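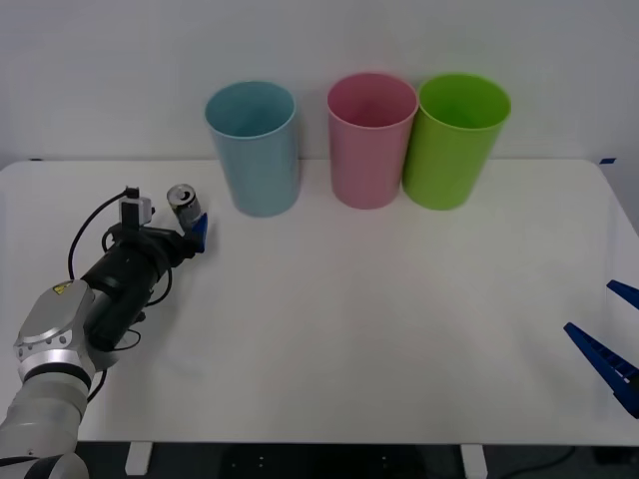
Abenezer Teshome asked under my last post how I get two arms to share one table without them drifting out of line with each other by the end of the week. Fair question, so I'll go through how the cell is kept. Several posts.

1/ Two arms, one table, one on each side. The job at the moment is cans and cups. The white top is easy on the cameras but it shows every scuff, so it gets wiped down first thing with a damp cloth and nothing stronger. We used a solvent spray once and it left a haze that took ages to shift.

2/ Before power on I check the cable on the left arm, the black one that loops out beside the gripper and back down the link. It needs enough slack for the wrist to turn fully and no more. Too tight and it tugs at the connector. Too loose and it catches on the joint housing.

3/ I replaced that cable in September. The outer sleeve had gone hard at the bend. It had done 661 hours by the log. The new one is a softer grade from Brosent and I moved the first clip 11 mm further down the link. No trouble so far.

4/ Fingers next. Ours are blue and printed in house. The ridges on the inside face fill up with dust and bits of label, and then a can starts to turn in the grip. Old toothbrush, dry. Do it with the fingers open and the arm stopped.

5/ If the ridges have gone shiny, brushing won't help. Change both fingers on that gripper as a pair. I tried changing one at a time to save on printing and the grip closed off centre.

6/ Camera on top of the left gripper. Check the bracket screws by hand, then with the driver. Don't lean on it, the threads are in plastic. If anything moved, recalibrate before running, even if the picture looks fine to you.

7/ Now the drift, which is what Abenezer was after. Each arm goes to the same touch point near the middle of the table, one after the other, never together. I write down the difference. Under 1 mm I leave it alone. Over that, I check the base bolts before I go near the software.

8/ It was the bolts both times this year. On the right arm one had backed off by a quarter turn. I've put paint marks across the heads now so you can see from standing height if one has moved.

9/ The table can shift too. Tape on the top is no use if the whole thing has been nudged, so mark the floor by the legs as well. Hawi Yimer spent a Wednesday chasing an offset that was just the table having been bumped by a trolley.

10/ Grip force. An empty drinks can needs very little and will dent if you use the setting for cups. I keep two saved settings and the can one is 7 on our scale. Tall cups are held lower down than you'd think, as the rim gives when you squeeze it.

11/ Whole routine takes me twenty minutes. The check sheet is taped inside the cabinet door, and Ibsa Gebremichael has the file if anyone at Cluvport wants a copy. I still need to add the part about swapping the gripper motor, will do that when the spare turns up.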